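Kanberg Dustpan Review
By Lev Hordiienko

I bought the Kanberg from the Tamuno store in July to replace a Bitelley with a cracked lip. It has had daily use in my workshop, mostly on sawdust and dry soil.

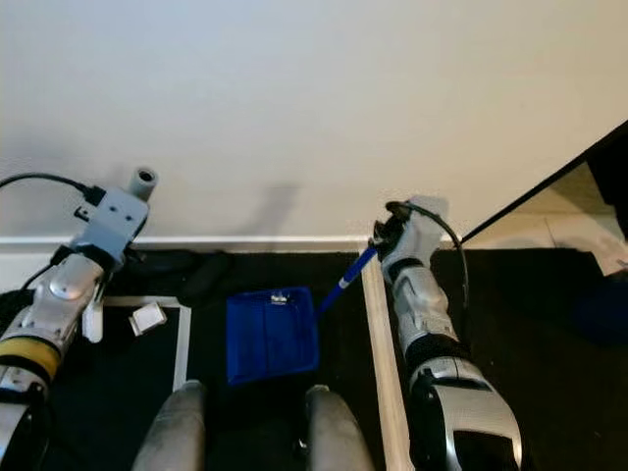
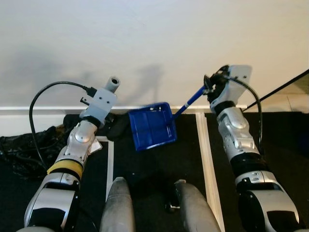
Emptying is easy if you tip it slowly. I had trouble with fine dust sticking to my old pan, and this one is a little better. The blue plastic pan has raised ribs across its floor, and screws tend to stop against them. The long handle suits me, though I would like a thicker grip. A Keritz brush works well with it. Four stars.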